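Notebook, simulation bench, March

Womatia project, student team. Continuing with the kitchen counter set for the Estitz round. Arrived 16.00, machine free until the evening group.

Carried over from last entry: the grasp planner fails on the stockpot far more often than on any other object in the set. The can and the bowl are fine. The pot is rejected at the approach stage, before the fingers close, so friction settings are not the cause and I have put them back to the defaults.

Checked the collision mesh first. The pot had been imported with a single convex hull, which fills in the opening and swallows both loop handles. As far as the planner is concerned it is a solid drum. Replaced it with a decomposed mesh, walls and handles separate. Load time went up by 2 seconds, acceptable.

Reran the batch with the new mesh. Of 104 trials on the pot, 16 still rejected at approach. All of those are starts where the arm comes in low and the long segment passes over the second loaf. Clearance there is small. Two options:

a) raise the pre-grasp height for everything
b) add a waypoint for the pot only

Tried (a) first as it is one number. It works for the pot but the can then gets a long vertical descent and we lose time on every run. Went back and did (b). The waypoint is in the arm base frame for now, should be relative to the object. To fix before anyone moves the pot.

Handle choice: planner takes the right handle whenever both are reachable. Correct for this layout. The scoring sheet from Valulcombe only asks that the pot is lifted clear and put down upright, it does not say by which handle, so I have left the preference alone.

Marker: the pose offset on the base marker was still the one from the Hämmerli test stand. Updated the config and committed. Anyone with a local copy from before this entry should pull again – the old value loads without a warning.

Log is at 1,270 lines per run with debug on. Turned it down to info for batches.

To do:
waypoint relative to object
same mesh check on the glass
repeat with the loaves swapped
time per run, pot only, for the report

State at close, arm held to the right of the pot before approach: 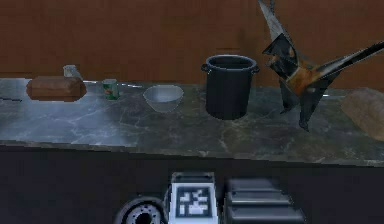 Reply added under the entry: Pulled and running. Before you swap the loaves, can you check whether their meshes are hulls as well? If they are, some of your 16 may be the loaf taking up more room than it should, and the waypoint is only hiding it. I would also keep debug on for the rejected starts. Info level drops the contact pair names and we will want those for the report.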